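Konombridge after-school club, progress report for January

Hi all! Another busy month, and your grant is going a long way. We had 22 kids signed up by the second week (we'd planned for 18), so I moved the snack table into the hall and added a Wednesday session.

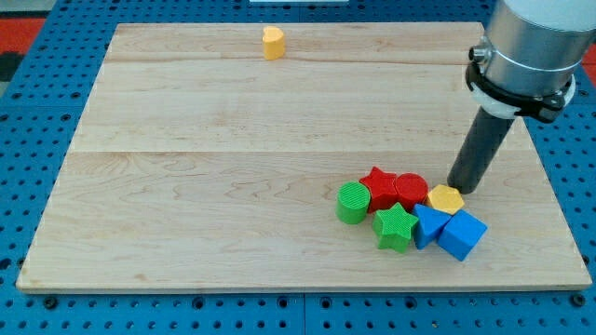
Money next. We've spent $704 so far, mostly on snacks and the bus to Nadport. The bus cost more than I'd guessed, sorry! I'd like to shift $50 from printing to cover it, if that's okay with you. Receipts are coming in a separate email.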